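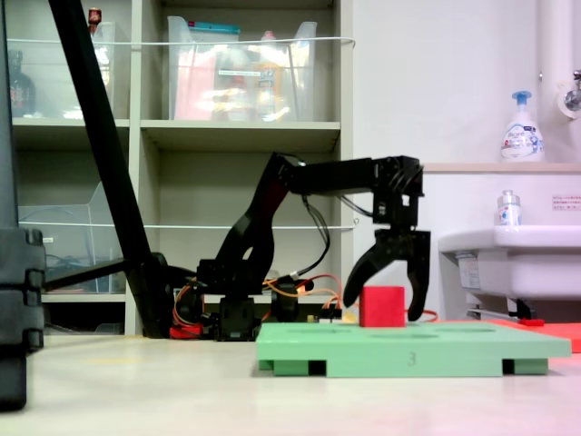 Red cube on board 3.

Call for participants: block and board trials, Kodside workroom

Posted 25 Aug 2022

We need people to spend 84 minutes picking up small blocks and putting them down again on a raised green board. If that sounds dull, it may well be. We would still like you to come.

The background is short. Sets like this are sold to parents, care homes and hand clinics with large promises attached: better grip, better focus, better sleep in one brochure we were sent. I have read the material from start to finish and I don't believe most of it. The June pilot, run with 19 people, didn't settle anything. Some got faster, but people get faster at most things they do over and over, and I would like to see whether any of it carries over to buttons, keys and coins before another brochure gets printed.

What you would do

You sit at the table and move blocks between marked places on the board, first with your usual hand and then with the other. The hollows in the board are shallow, so a block won't click into place or tell you that you got it right. Mohandas Naidu thinks this is good design. I think it may just be a shallow hollow, and your results will be used to argue about it.

After that comes a short set of everyday tasks (buttons, a padlock, a purse) and a form. Please fill the form in bluntly. "Pointless" is an acceptable answer if you say which part.
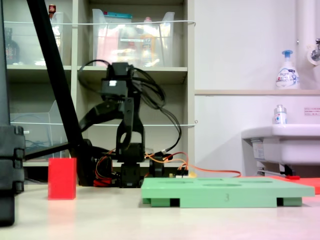
Red block upright, green board to the right.

Who can take part

Adults of any age, with steady hands or otherwise. We especially want people who have been told to do exercises like these and gave up. You should be able to sit for the full session with one break. Please don't apply if you sell, design or have reviewed this kind of set. If you took part in June, you are not eligible for this round – sorry, we did check whether we could allow it.

What you get

$92 per session, paid whether your scores are good or bad, and whether or not you finish. Travel is not covered. There is no certificate, and we won't be telling anyone that their brain has been trained.

What we can't promise

Any benefit to you. A firm result, either. Rozália Takács does the analysis and has warned me that a small difference will be reported as a small difference. You can ask for your own numbers, and you can withdraw them until the analysis begins.

How to apply

Write to Finbarr Breathnach at the Kodside front desk, or leave a note for Room 405. Give your age, which hand you write with, and any hand or wrist trouble you are willing to mention. Mornings fill up first. Bring reading glasses if you use them.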